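Notes for lesson 5: Reading the Psalm of Ascents
Evening Bible course, Floltascombe
Prepared by Hongjun Zheng, July 28, 2022

Please bring your own Bible. Any translation is good, but if you can, bring 2 different ones.

In the last lesson we read Psalm 120 and asked where the speaker is living. Now we continue with Psalm 121. These psalms have the same heading, "A song of ascents." Many readers think that pilgrims sang them on the road up to Jerusalem. The heading itself does not say this, so we must hold the idea with some care. 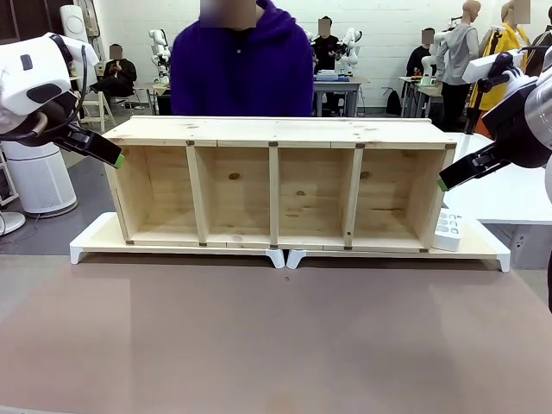 Look at verse 1. In older English Bibles the verse can be read as one statement: help comes from the hills. Most newer translations put a question there: "From where does my help come?" Then verse 2 gives the answer, and the help is from the Lord who made heaven and earth. Please mark which reading your Bible has.

The second point is the word "keep." The Hebrew verb is shamar. It is used for a guard and also for a shepherd. Count how many times it comes back between verse 3 and verse 8. Some translations change the English word, so the repetition is easy to lose.

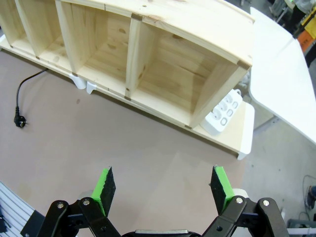 Notice also the change of person. In verses 1 and 2 the speaker says "my help." From verse 3 it is "your foot" and "he who keeps you." Is it a second voice, or does the speaker talk to himself? Ysaline Picard will present the first view and I will present the other.

For next time: read Psalm 139, verses 1 to 12, and write 20 lines on how it is close to Psalm 121 and where it is different.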